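Parnden Gripper Comparison

The Parnden comparison is a bench trial of end effectors for two-armed robots that handle clothing. It was set up by Mulugeta Chala at the Gilard workshop and began in June. The trial covers two grippers: the Ako, which has long, narrow jaws, and the Kyei, a shorter type with padded fingers.

Each gripper is tried on 12 garments, mostly T-shirts and light cotton tops. The tasks include lifting a shirt from a flat table, finding the neckline, and working a plastic hanger into the collar. Arms, controller and camera position stay the same throughout, and only the gripper is changed.
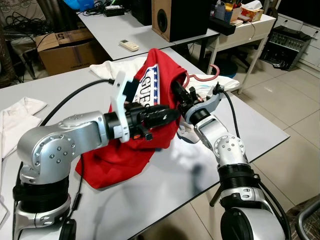
Hanger tasks take up most of the schedule. One arm has to keep the neck opening in place while the other moves the cloth, and a small slip at either side usually means starting over. A run is stopped after seven failed grasps. Cable routing is also checked between runs — a loop that catches at the wrist can limit how far the arm turns.

In the first round, the Ako reached into folds more easily but dropped thin fabric more often. The Kyei held better and was slower to pick up a single layer. Chala's notes list more than 32 hours of running time for that round. A second round added eight camera positions, all with the Ako fitted. Results from it have not been released.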